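## 4.3 Slip Failures at Near-Closure

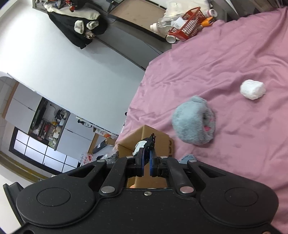 CLANDOW, October 28, 2023

**Figure 6.** Hand-held gripper at a bedside pickup site. The two blue-padded fingers are nearly closed, and a scrap of white paper rests on top of the fingertips. A cardboard box and a gray plush toy are on the bed.

The Sturnano tool was used in 1,131 pickup attempts in furnished rooms. Of these, 260 ended in failure. The most frequent fault was slip at near-closure, in which the fingers came almost together and the controller reported a firm hold on an object that was later dropped or had never been held.

The fault was first noted by Dhanial during the June trials and was at that time put down to worn finger pads. Replacing the pads did not remove it. A review of the logs by Soomro and Usmani found that the controller treated any rise in motor current below a set finger gap as contact with an object. Thin items such as paper, tissue, and folded cloth leave a gap very close to that of an empty grip, and friction in the linkage pins was enough to raise the current by itself. The two cases could not be told apart from the current signal alone.

Settings of the kind shown in Figure 6 made the problem worse. A bedsheet with loose folds can be drawn between the fingers together with the target, and the added bulk hides a poor hold until the tool is lifted. In 44 of the failed attempts, the fabric was pulled far enough to move other items on the bed. No injury was recorded. One operator reported a pinched glove, and the closing speed was lowered for all later sessions.

A second check was then added to the controller. After closing, the fingers open by a small amount and close again, and the hold is accepted only if both current readings agree. The check lengthens each attempt and has not been tested on wet items or on the older Junard linkage, for which no current log is available.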